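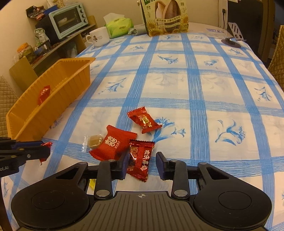 Why does my hand-held gripper keep dropping wrapped candy halfway to the basket?

Nine times out of ten the pads are closing on the crimped end of the wrapper, where there's nothing to hold but a bit of film, and the candy slides out as soon as you lift.

I fought with this for most of October before Madalena Prata took pity on me and watched me work for an afternoon. My log had 400 pickups in it by then and 40 of them were drops, so please don't feel bad if yours looks the same!

Start with the pads. Wipe both with a barely damp cloth and let them dry all the way (sugar dust gets on everything, and you won't feel it until it's too late). Then open and close the fingers slowly with nothing between them. If one side lags, check the pivot pins for play before you touch anything else. Mine had a little, and I'd been blaming the candy for weeks.

Now try one piece. Come down over the middle of it, close until the wrapper just dimples, pause, and lift straight up. Keep your other hand well away from the links while they're moving; Kenta Aoki has a pinched thumb to show for it.

If it still drops, write down which piece it was and how it was lying, then try the same one turned sideways. Drop 181 in my log was cured that way.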